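Inicio Mis solicitudes Base de conocimientos Garantías Contacto Salir

Solicitud: tablero Lornon pegajoso al tacto después de aceitar
Producto: tablero de madera Lornon, fondo 83 cm
Tratamiento: aceite Ronau mate incoloro
Tienda: Dunodik
Estado: cerrada

Apertura de la solicitud

Compramos el tablero en enero, sin tratar, y lo montamos sobre las patas Räsänen de la misma tienda. En febrero le dimos dos manos de aceite Ronau con un trapo de algodón. La primera mano quedó bien. La segunda se aplicó al día siguiente y desde entonces la superficie tiene zonas pegajosas, sobre todo en la mitad del fondo. Se nota al pasar la palma y al levantar cosas que llevan un rato apoyadas. Un folio que se quedó toda la noche salió con la esquina pegada.

La mesa se usa a diario y no podemos dejarla parada mucho tiempo. Queremos saber si hay que lijar y empezar de cero o si se puede arreglar sin lijar. También si esto entra en garantía, porque en la ficha del tablero pone que es apto para aceite.

Lo que hemos probado hasta ahora:
Paño seco de microfibra. Sin cambios.
Paño húmedo con una gota de jabón neutro. Parece que mejora y a la hora está igual.
Ventana abierta dos tardes. Sin cambios.

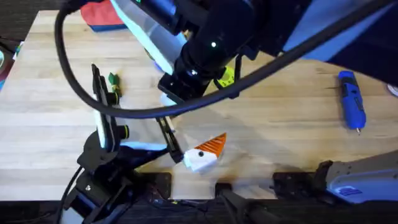 Superficie del tablero, tablas claras con la veta a lo ancho.

El color nos gusta y querríamos conservarlo. En la ficha del aceite pone que no amarillea y por ahora estamos contentos con el tono. El problema es solo el tacto.

Respuesta del servicio técnico, 9:40

Hemos recibido la solicitud. El tablero Lornon se vende sin acabado y admite aceite, cera dura y barniz al agua, así que el producto es compatible. Lo que se describe suele ser exceso de aceite que no ha llegado a penetrar y se queda en la superficie a medio curar. Para confirmarlo necesitamos estos datos:

1. Cantidad de aceite gastada en cada mano.
2. Tiempo que se dejó antes de retirar el sobrante, y con qué se retiró.
3. Temperatura de la habitación durante el secado.
4. Si se lijó entre manos y con qué grano.
5. Si la cara inferior está tratada.
6. Otra foto de la superficie con el uso normal.

Mientras tanto, no aplicar más aceite ni cera encima. Tampoco alcohol.

Respuesta del cliente, 13:15

1. No lo medimos. En la segunda mano se gastó bastante más que en la primera, porque quedaba aceite en la lata y lo echamos directamente sobre la madera.
2. En la primera mano esperamos 10 minutos y retiramos con trapo. En la segunda no retiramos nada, lo extendimos y lo dejamos.
3. El termostato estaba a 22 grados de día. De noche se apaga la calefacción y no sabemos a cuánto baja.
4. No se lijó entre manos. Antes de la primera sí, a mano, grano 180.
5. La cara inferior no está tratada. ¿Hay que hacerla?
6. Va la foto.
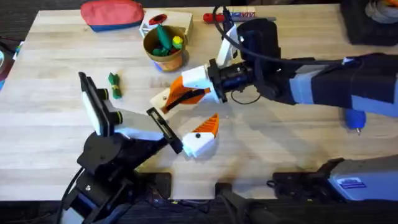 Segunda foto. Arriba a la izquierda, el estuche de cremallera rojo y azul.

La parte de arriba de la foto es donde se nota más. El estuche se queda ahí casi siempre y al levantarlo tira un poco. No ha dejado marca en la madera ni mancha en la tela. En el borde de delante, donde se apoyan los brazos, el tacto es casi normal.

Respuesta del servicio técnico, 16:05

Con esos datos la causa es la segunda mano. El aceite se echó directamente, sin repartir antes, y no se retiró el sobrante. La madera ya estaba saturada con la primera y no podía absorber más. Que el borde delantero esté mejor es coherente con esto – es la zona que más se frota.

No es un defecto del tablero y por tanto no entra en garantía. En principio tampoco hace falta lijar todo. El procedimiento que recomendamos es este:

a) Despejar la mesa por completo.
b) Verter 50 ml del mismo aceite en un recipiente y mojar en él una almohadilla abrasiva blanca. La verde no, que raya.
c) Frotar siempre en el sentido de la veta, por zonas, insistiendo en la mitad del fondo. El aceite nuevo ablanda la capa antigua.
d) Retirar enseguida con trapos de algodón limpios, cambiando de trapo en cuanto se cargue. No dejar secar nada en la superficie.
e) Esperar hasta el día siguiente con la calefacción sin apagar por la noche.
f) Pasar la palma. Si todavía agarra en algún punto, repetir solo en ese punto.

Los trapos con aceite pueden calentarse solos y llegar a arder. Hay que extenderlos al aire libre hasta que estén rígidos, o mojarlos con agua y guardarlos en un bote metálico cerrado. No tirarlos arrugados a la basura.

Sobre la cara inferior: sí, conviene darle una mano fina. Un tablero tratado por un solo lado puede curvarse con los cambios de humedad. Se puede hacer más adelante.

Respuesta del cliente, 18:30

Hecho hoy en la mitad del fondo. Se gastaron cinco trapos. La almohadilla salió marrón y espesa en la primera pasada y casi limpia en la segunda. Dejamos la calefacción puesta toda la noche y mañana informamos.

Pregunta aparte: ¿se puede volver a poner el estuche y el resto de las cosas mañana mismo?

Respuesta del servicio técnico, 18:50

Cosas ligeras sí, si el tacto es seco. Para plástico, goma o cualquier cosa que no deje pasar el aire es mejor esperar una semana. Vasos y tazas, lo mismo, y siempre con posavasos durante el primer mes.

Respuesta del cliente, 8:20

Tacto seco en casi todo el fondo. Queda una franja estrecha junto a la pared, de un palmo, que todavía agarra algo. Repetimos ahí esta tarde.

Respuesta del cliente, 19:10

Repetida la franja. Hemos dejado un folio encima con un libro durante tres horas y ha salido limpio. La zona frotada ha quedado un poco más mate que el resto, se ve a contraluz. ¿Se iguala?

Respuesta del servicio técnico, 9:05

Normalmente sí, con el uso. Si dentro de unas semanas sigue la diferencia, se puede pasar la almohadilla blanca en seco por el borde delantero, muy suave y a favor de la veta. Sin aceite.

Queda anotada la consulta sobre la cara inferior. Para desmontar el tablero de las patas Räsänen, soltar primero los tornillos centrales y después los de las esquinas.

Cerramos la solicitud. Se puede reabrir respondiendo a este mensaje.

Nota interna: pedir que en la ficha del aceite Ronau se ponga más arriba lo de retirar el sobrante. Ahora está en la segunda página, debajo de la tabla de rendimientos.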